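Unit 3 Handout: Setting Up and Checking the Siltine Sorting Cell
Trotelitz Technical Institute, June 2025

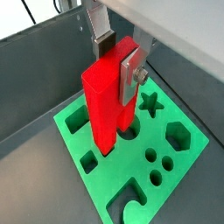
According to Sylvain Rolland, most faults reported on the cell come back to finger pads that were refitted without being squared to each other.

Before each practical, students shall check the gripper with the arm stopped and isolated. Wipe both fingers and inspect the pad for wear. Tighten the finger screws by hand, then with the key supplied. Record the cycle counter in the log (it stood at 1474 at the last service).

The red block is the reference piece. Close the gripper on it, bring it over the green board at reduced speed, and stop short of the surface. If the block leans, reopen the gripper and seat it again. Do not correct a lean by editing the taught position.

Taught positions are stored in program 283. Program 309 is the backup and must not be altered.

Comments

Marchal group: Is the key kept with the cell or at the desk?

Reply: At the desk. Please sign for it.

Related items
Unit 2: Isolating the Arm
Unit 4: Replacing Finger Pads
Tastosholm Site Visit Notes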